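The Ninety-Fourth Try

1. Gurngate

Safta Pîrvu started at Gurngate in April, on the late shift. The job was to sit in front of a screen with a controller in her right hand and move an arm that did not exist through a room that did not exist either. Somewhere in Mikham there was a real arm, and in time it would learn from what she did. She had never seen it.

Her supervisor was a tall man called Hartono who ate standing up. He gave her 2 pages of instructions and a chair with a bad wheel.

"Pick up the white stick, put it in the cup," he said. "Do it the way you'd do it at home."

"At home I'd leave it on the table."

"Then do it the way you'd do it for your mother."

She did 9 good ones the first night. A good one was saved and sent on. A bad one was thrown away when she pressed the left pedal, and she pressed the left pedal a lot. The stick rolled, or it hit the rim and went over the side. Once it passed straight through the table and kept falling, and she watched the numbers for its height get smaller until Hartono reached over and reset the room.

2. Unda

The program that studied the recordings was called Unda. Every morning it tried the task by itself, and the day shift wrote down how it went. The sheet was left on Safta's desk under her mug.

In the third week she noticed a note in green ink. Unda stops before the cup, it said. Why?

She played back the run. The arm took hold of the stick, lifted it, and then held still for a moment before moving to the right. It looked like someone trying to remember a word.

She opened her own recordings and found the same stop in all of them. She had not known she did it. Her father had been a house painter, and he used to lift the brush from the can and wait for the drip before he turned to the wall. She must have watched him do that a thousand times.

"I can take it out," she told Hartono. "I can do them all over."

He looked at the two runs side by side, hers and the program's, and chewed for a while.

"Does it still get the stick in the cup?"

"Mostly."

"Then leave it," he said, and went to rinse his fork.

She sat down and loaded the room again – the beige walls, the old carpet, the candy bar she was not supposed to touch. It was try 94 for the night. She closed the gripper, brought the stick up off the wood, and waited for the drip.

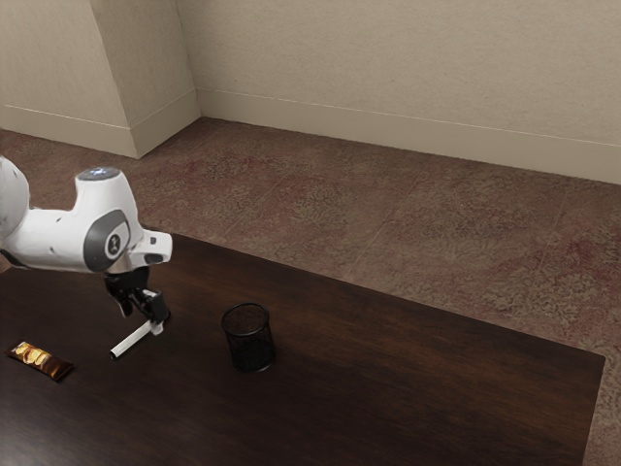 3. The Left Pedal

The stick went in. She kept her foot off the pedal and let it save.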